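Hard Water, Soft Cloth: Iida Rautiainen on Textile Care

Iida Rautiainen has spent most of her working life on a narrow question: why cotton terry loses absorbency, and how much of that loss is avoidable. She trained as a textile chemist, worked in quality control at the Ulelstead mill, and now advises small hotels and guest houses on how they wash and store their linen. We spoke at 3 in the afternoon, between two of her site visits.

The first subject was fabric softener, which she considers the most common cause of complaints.

"A conventional softener is a cationic surfactant," she said. "The positive end attaches to the cotton and the fatty end points outward. The cloth feels smooth to the hand. It also repels water, to a degree, and the effect builds up with each wash. People then report that a towel has worn out. In most of the cases I see, the pile is intact and there is a coating on it."

Her usual advice is to stop using softener on terry altogether and to run several hot washes with no additives except detergent. She does not recommend vinegar as a routine measure. It will dissolve some mineral scale, she said, but it does little to a cationic film, and repeated use can harden certain rubber seals.

Mineral scale is her second subject, and the one on which she is most precise. Calcium and magnesium ions in hard water react with soap to form an insoluble curd. Synthetic detergents are less affected, but their builders can be overwhelmed if the dose is set for soft water. Carbonate then deposits in the loops.

"A gray towel from a hard-water district usually isn't dirty in the ordinary sense," Rautiainen said. "The deposit holds soil, and you can't wash out the soil until you deal with the deposit. Increase the detergent dose to the hard-water figure on the package. If there is no such figure, buy a different package."

She gave an example from a guest house she visited in February. The owners had been replacing bath towels every year and had concluded that the supplier was at fault. Rautiainen cut test strips from an old towel and a new one and hung both with their lower ends in colored water. The new strip wicked slowly as well, because it had been sold with a factory finish and had not been washed before use. The old strip barely wicked. After a change in dose and the removal of softener, the old stock was kept in service.

The factory finish is worth a separate note. Many towels leave the mill with a silicone softener applied in the last bath, which gives them a good feel on the shelf. At Ulelstead the finish was graded by hand feel alone, and absorbency was measured on a sample taken before finishing.

"I objected to that and lost," she said. "The buyers wanted softness. Wash a new towel at least once before anyone dries themselves with it, and expect it to improve up to the third or fourth wash."

On temperature she is less strict than might be expected. A routine wash at 40 degrees Celsius is adequate for hand towels in a household where no one is ill, provided the detergent contains an activated oxygen bleach and the load dries promptly. For kitchen cloths and for anything used by a sick person she goes to 60. She sees no purpose in 95 except as an occasional maintenance cycle for the machine itself, run empty, to clear biofilm from the drum and the hoses.

Dyed terry raises its own difficulties. Reactive dyes bond to the cellulose and hold well, but they are vulnerable to chlorine bleach and, in some shades, to the optical brighteners in ordinary powder. Pale greens and yellows are the most likely to shift. She uses a color detergent without brighteners for these and keeps them apart from whites, including whites with a dyed border.

Drying was the point on which she spoke longest. Line-dried terry goes stiff when there is no air movement, and the reason given in older textbooks -- residual detergent -- is only part of the explanation. Bound water left at the fiber surface acts as a bridge between neighboring fibers and holds them in place. Wind or a tumble dryer keeps the fibers moving while that water is lost, so fewer bridges form.

"Shake the towel hard before you hang it, and again when it comes down," she said. "If you have a dryer, finish with ten minutes at low heat. Do not leave cotton in a hot drum after it is dry. You are then abrading brittle fiber against brittle fiber, and what you find in the filter is your towel."

She keeps a lint record for commercial clients. The filter contents are weighed after each load and entered against load weight and drying time. A steady rise generally means the moisture sensor has drifted and the cycle is running long. One client used a Flurnex controller that ended the cycle by timer only, and the lint weight fell when the staff shortened the program by 9 minutes.

Storage receives less attention than it should, in her view. Towels put away with residual moisture will develop an odor regardless of how they were washed. She folds them loosely, leaves space at the back of the shelf, and places newly washed stock at the bottom of the pile so that wear is distributed. She advises against scented sachets, as the oils can migrate into the cloth and leave marks that appear only under heat.

Asked when a towel should be retired, she gave two criteria. The first is structural: if the ground weave shows through the pile across the center, absorbency will not return. The second is the selvage. Once the side edge has opened, a wash cycle can pull a run of loops in a single load.

"Until then, keep it," she said. "Cut it down for the kitchen after that, and after the kitchen use it on the floor."
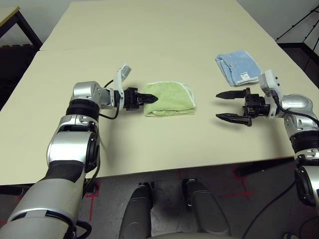
Amra Matić writes that the advice on dosing is sound but leaves out machines with automatic dispensers. Hers was set to soft water when it was delivered, and the hardness setting was in a submenu she had never opened. She changed it, ran two loads at 60 with no softener, and asks whether the strip test would be reliable on waffle weave as well as on terry, as most of her own towels are waffle.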